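Let the Library Close Later, Even If It Opens Later Too

The Grestville branch library opens at 9 in the morning and locks its doors at 5:30. I have lived four blocks from it for 10 years, and for most of that time I could not have told you what the inside looked like. I work in the next town. By the time I get off the bus, the lights are out.

The city is now asking residents what they want from the branch. The survey has questions on new chairs, a coffee cart and the color of the children's corner. It has no question on hours. That seems to me the one that matters most, and I wrote it in the margin.

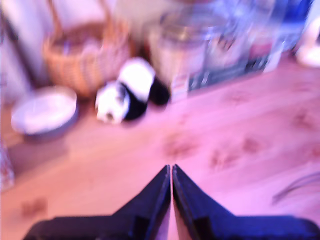 A library that keeps office hours serves people who are free during office hours. Those people count, and I would not want to take the building away from them. Retirees read the papers there in the morning. Parents bring toddlers before lunch. But Grestville is a town of shift workers and commuters, and most of us pay for the place through our property tax without being able to walk in except on a weekend.

My neighbor Mwanaisha Mfaume took a bookkeeping course last winter. She needed a quiet table and a printer between six and eight in the evening. She ended up doing her assignments in the laundromat on Fiko Street and paying the copy shop by the page. The library had both things she needed, 30 yards away, behind a locked door.

The usual answer is money. Staff cost more in the evening, and the budget is what it is. I accept that. So move the hours instead of adding to them. Open at noon two days a week and close at 8:30. The total stays the same, and the morning regulars still have the other days.

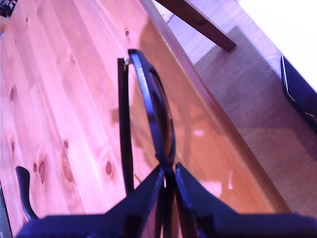 Mieczysław Kubiak ran the branch before he retired, and he told me he proposed this twice. Both times the reply was that few people came in during the last half hour, so there was no demand. I don't follow that. People who can't get there by 5:30 will not show up in a count taken at 5:00.

Others point to the online catalog. I use it, and it's good for borrowing a novel. It does not give a teenager with three brothers a place to study, and it won't print a lease.

I would try the later hours from January through April and count who comes. If the tables stay empty, go back to the old schedule. The survey is at the front desk until the end of the month, and there's room to write at the bottom of page two.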